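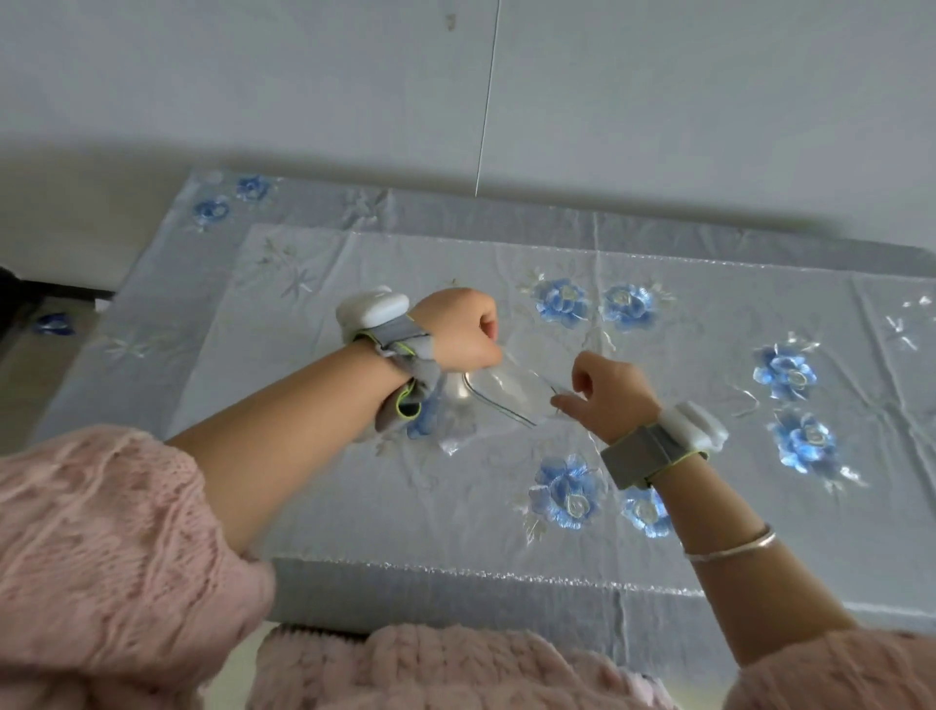
Bag Handling Operator, Manual Line (10 positions)

Moncrieff, Jerdale site. Posted April 2020.

Two of the four packing lines at Jerdale now run on automatic baggers. Operators on those lines no longer open or close bags by hand; they load film, clear jams and check seals. Clear bags with a sealing strip are still handled manually, and the positions listed are for that work.

Duties
- Grip, open, fill and close clear plastic bags at a table.
- Wear a sensor unit on each wrist during recorded shifts.
- Report wrist or finger strain to the shift lead, Awuor Chege.

Use of recordings
Motion data goes to the automation group under Ivar Öberg and is used to set up the third bagger. It is not used for individual pace ratings. When that machine starts, manual operators move to machine tending after 11 days of paid training.

Pay: 2,622 per month, 3,179 after transfer to machine tending.

Apply in writing to Upendo Mrema, Staffing, Moncrieff, Jerdale.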